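Skuvine forums > Repairs and alterations > Piping keeps going stiff and cracking on canvas pouches

lumanlan_offcuts
29 January 2025
I make box pouches in unbleached cotton canvas and bind the edges with bought piping. After a few washes the piping goes stiff and shows fine cracks at the corners. The cord is 5 mm with a polyester cover. Washing at 40 with ordinary powder, air dried. Is this the cover or the cord?

tidemill
Cord. Cheap filler cord has a plastic core that hardens. Cut a piece open and bend it. If it creases white, throw the reel away. 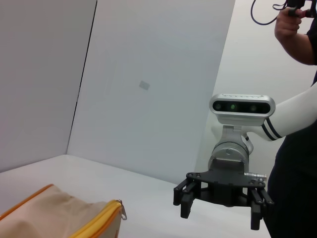 Beige cloth, orange piping along the rim, yellow zip tape round the end.

hemline_prond
I disagree with tidemill. I bought the same sort of reel from the Prondside market and the core was plain cotton. The trouble was the cover, cut on the straight grain. It can't stretch round a corner, so all the strain falls in one place. Bias-cut strip cured it for me.

tidemill
Bias helps with puckering. It does nothing for stiffness. The first post mentions both.

lumanlan_offcuts
Cut one open. The core is white and waxy and it creases. The cover is straight grain as well, so you may both be right.

Replacement order I am planning:

1. Unpick the binding and press the seam allowance flat.

2. Wash the new cotton cord before covering it. Mine shrank by up to 15 mm on a metre.

3. Cut the cover on the bias, join the strips, and stitch close to the cord with a zip foot. 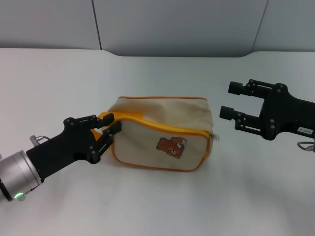

4. Clip the piping allowance at each corner before sewing it to the panel.

hemline_prond
Step 2 is right. For step 4, three clips per corner, stopping short of the stitching. Also drop your top tension a little. Mine puckered at the normal setting.

clult_needle
Which needle? A 90 skips on four layers of canvas plus cord. The Clultamside guide says 100 and I would go to 110 at the zip ends.

tidemill
110 leaves visible holes in light canvas. 100 and turn the hand wheel over the thick part.

lumanlan_offcuts
100 it is. I have 50 m of the old reel left, if anyone wants it for something that never gets washed.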